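Old office computers find a second life in Rodport

Rodport's computer reuse shop has taken in 210 retired office desktops since November, and the people who run it would be very glad of a few more before the summer is out. The machines come mostly from offices in Kikard and Veres that were replacing everything at once and had no wish to pay for hauling the old ones away. 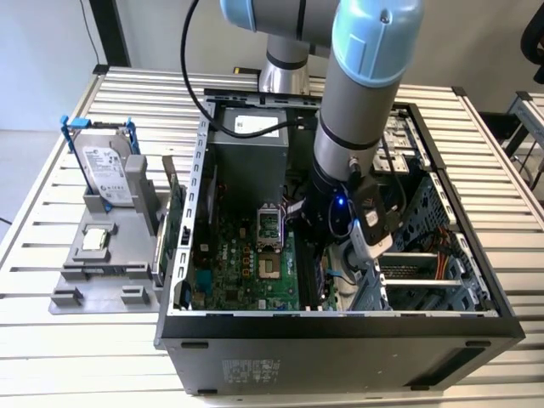
Guadalupe Barrera, who started the shop with a borrowed van and a great deal of patience, has her heart set on reaching 300 by the fall. Plenty of the computers go back out the door whole, to families and to the after-school club in Erau, but the ones too tired for that are taken apart for whatever can still be used — and she is quick to say that a good power supply or a stick of memory is always welcome on her shelves.

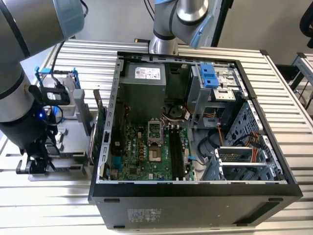

Yakubu Olaniyan teaches the shop's evening repair class, which has room for eight people and has filled up every time so far. He likes beginners to start with a big desktop tower because there is space to get your fingers in and things are easy to tell apart. A Dell laid on its side with the panel off makes a fine first lesson, with the power supply at the top, the long black memory slots with their white latches, and a bright blue release latch on the drive cage that even the shyest newcomer wants to ask about. The processor socket comes later in the course, once everyone has steadier hands!

The next class begins on 12th June and costs $40, tools included. Anyone with a computer to give away can bring it by the shop during opening hours, with or without its cables, and somebody will help carry it in from the car.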